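Print this page | E-mail this page

Folding on Soft Surfaces: Denim and Other Heavy Items
Speaker notes, Saoirse Fahy, Stadbridge Textile Care Evening, October

Slide 1. Title
Wait for the side door to close. Handouts are on the chairs. Questions at the end, except on terminology, which can be asked at any time.

Slide 2. Scope
The talk covers folding at home, after drying, on a bed. It does not cover washing, ironing, or hanging. Commercial folding tables are mentioned once, on slide 4, for comparison.
Data come from the Brophy household log: 41 homes, 3,651 items recorded. Each entry gives the item type, the surface used, and whether the fold was redone before storage. Participants filled in the sheets themselves, so expect some missing redo marks. I have not corrected for this.

Slide 3. Why the bed
Most homes in the log have no clear table large enough for a full-length pair of pants. The bed is the largest horizontal surface in the home and sits close to the wardrobe. Its drawbacks are mechanical. The mattress yields under hand pressure, the bedding shifts, and the item tends to settle into whatever dip is nearest.
Pause for the table on the slide. Read the column heads aloud. The projector in this room washes out gray.

Slide 4. Surface stiffness
On a hard table, a crease is set by pressing down along the fold. On a mattress, the same pressure pushes the crease into the padding and the layers slide apart. Set the crease by pinching from both sides instead, moving from the waistband to the hem. The Flarham folding board gives a hard surface on top of the bed, but it is narrow, and long items hang over both ends.
If asked: I do not sell the board.

Slide 5. Heavy items
Denim accounts for 259 of the logged items. It was refolded less often than knitwear and more often than towels. The usual fault is at the side seams. A felled seam is several layers thick, and when two legs are stacked the seams stand up as a ridge. Offset the upper leg inward by a finger's width. The stack then lies level and the next fold turns cleanly.
Demonstrate with the sample pair. Do the bad version first.

Slide 6. Order of folds
Smooth the front. Lay one leg over the other. Tuck the crotch point back so the outline is a rectangle. Fold the hem up to just short of the waistband. Fold in half again, or in thirds for a shallow drawer.
Leaving the hem short of the waistband matters more than the number of folds. A hem brought level with the band makes one thick end, and the pile leans after about 5 pairs.

Slide 7. Staging
Divide the bed into an unfolded side and a folding side before starting. Participants using the Cundeo sorting sheet were asked to keep loose items at the far end and work at the near end. Compliance was uneven. Small pieces drift back into the work area, mostly when someone reaches across for the next item. Blankets left on the bed are acceptable if they stay at the far end and lie reasonably flat. Thick quilts should come off.
Skip this slide if running past 7:40.

Slide 8. Worked case
Leave the picture up during questions.

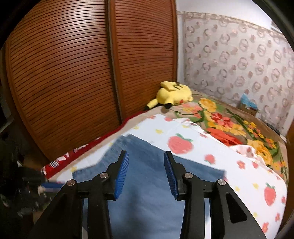 Staging and edge control can be discussed together, as they tend to fail together. The near part of a bed serves as the folding area and the far part as storage for whatever has not been dealt with. The folded blue denim lies flat on the strawberry-print sheet, with the crumpled orange-red cloth farther back on the floral blanket. Ask the audience to find the folded edge and the hem edge, then ask which they would adjust first. My answer is the folded edge. A hem can be squared at the last turn, whereas an error at the first fold is carried through every layer after it. A busy print is a poor guide for straightness, so align to the edge of the mattress and ignore the pattern. Close with the handout reference, page 2, and take questions on seams first.

Contact: Saoirse Fahy, Stadbridge | Copyright Stadbridge Textile Care Evening | Back to top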